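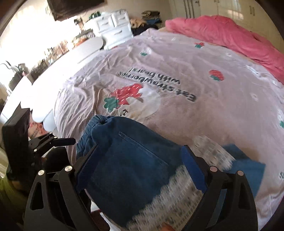

Chapter 9 examines how a small local museum decides what to show its visitors. Most such museums own far more than they can display. The Huttunen Museum in Prerov holds 157 household items and has room for 69 of them at one time. Many are as ordinary as a dark blue garment or a lavender-grey duvet, and the labels must give visitors cause to stop. The director, Arvo Ikonen, changes the main display each September -- the month when school groups return.

Visitors seldom read every label. They enter, look for something familiar, and move on from there. A museum that places familiar objects near the door can lead its guests toward older and less common ones.
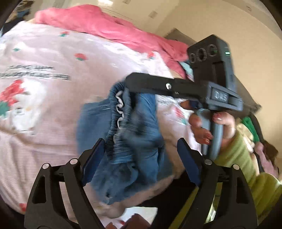
Figure 9.1 Everyday textiles: blue denim with a gathered elastic waistband.

The first section deals with the choice of objects. Later sections cover room layout, opening hours, and admission fees -- with the Haner galleries as the main case.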